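Keep the Packing in a Cup

Last updated: 03/12/2024
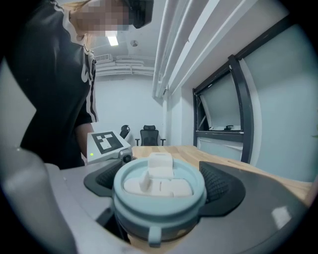 I want to defend a small habit which my friends find a little sad. When a parcel comes to my flat, I keep the white blocks that were packed around the goods. I do not keep them in a bag under the sink, where most people put such things. I keep them in a light-blue cup, on the table, where I must see them every day.

The habit began in November, when I moved from Urnumham to Tronddale. I had packed my kitchen myself, and I had packed it badly. I believed that newspaper was enough. Of 4 good glasses, 2 arrived in pieces, together with the lid of my grandmother's sugar bowl. My neighbour Jolanta Czarnecka, who helped me to open the boxes, did not say anything unkind. She went upstairs and came back with a shoebox full of packing from her own parcels, and she put it on my floor without a word. I understood the lesson.

Since then I have thought often about why we throw this material away so quickly. I think it is because it arrives at the wrong moment. We open a box because we want the thing inside, and everything around the thing is only in our way. The lamp which I ordered from Nitel was inside so much packing that I was angry with it before I saw the lamp. But the lamp was whole. The packing had done its work, and I pushed it into the bin as if it had done something wrong.

My first argument for the cup is simple: it has a limit. A bag under the sink has no limit. It grows, and then one day you cannot close the cupboard, and you throw away everything in a bad mood. A cup is full when it is full. If one more block stands up above the rim, I know that I must use some or give some away. I have never needed 105 pieces of foam. I have very often needed 3.

My second argument is about the table. Many people who write about tidy homes say that a table should have nothing on it. I have tried this and I did not like it. What is put away in my home is soon forgotten, and then I buy it again. Last winter I paid at the Awasthi shop for a roll of wrapping, while I had two such rolls behind the ironing board. Things which I use should stay near my hands, even if the room looks less calm for a visitor.

I accept that there is an argument against me. Jolanta says that a cup is for drinking, and that a person who fills her cups with foam will one day have guests and nothing to offer them. This is partly true. I have chosen only one cup, and I never drank from it with pleasure. It was always a bit too wide for my coffee, which became cold before I finished.

There is also the question of whether we should receive so much packing at all. I would be glad to see less of it. But the blocks are already here, they weigh almost nothing, and the next fragile thing I send to my sister will need them. She is getting the sugar bowl for her birthday – without its lid, I am afraid, but well packed this time.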